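Protokoll der Mitgliederversammlung, Kleingartenverein Paredes, 12. Juli 2024

So, ich hab diesmal den Stift erwischt, also beschwert euch bitte bei mir. Da waren wir 22 Leute, die Tagesordnung ging ohne Änderung durch, und dann sind wir gleich beim Wasser hängen geblieben (wie immer!).
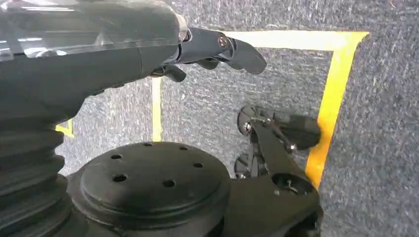
Die Pumpe von Kurnora zieht seit dem Frühjahr Luft. Die Reparatur soll 450 Euro kosten, Silviu Pană holt noch ein Angebot bei Gumano ein. Bis dahin wird bitte nur abends gegossen - auch die Tomaten auf Parzelle 37.
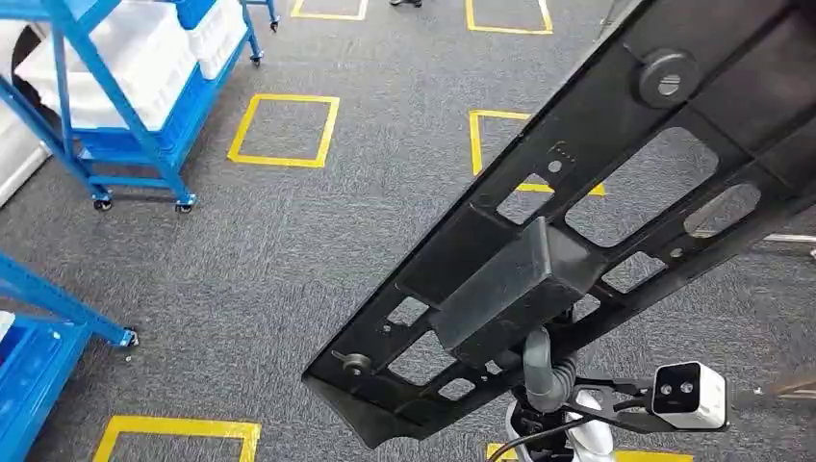 Foto: Verein Paredes

TOP 2, Kompost. Ich fand die Runde richtig gut, alle haben durcheinandergeredet und am Ende stand trotzdem ein Beschluss: Der Sammelplatz kommt an den Nordzaun, Rasenschnitt nur noch in dünnen Lagen.

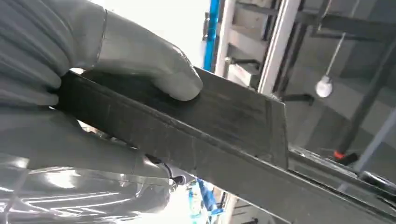
Silviu meinte dazu, der Nordzaun sei im Sommer viel zu trocken, man müsse dort wenigstens eine Hecke setzen. Haben wir aufgenommen, abgestimmt wird im Oktober.

TOP 3, Saatgut. Die Sammelbestellung bei Grisex läuft wieder über mich, Liste hängt am Tor. Bitte leserlich schreiben!
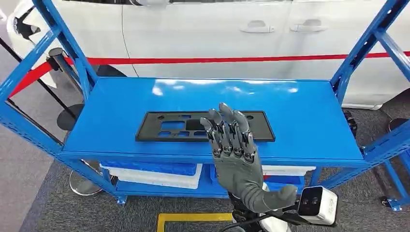 Was kostet die Teilnahme an der Sammelbestellung?
Fünf Euro pro Parzelle, bar bei mir, der Rest wird nach Lieferung abgerechnet.

Beim Erntefest fehlen noch Kuchen und zwei Biertische.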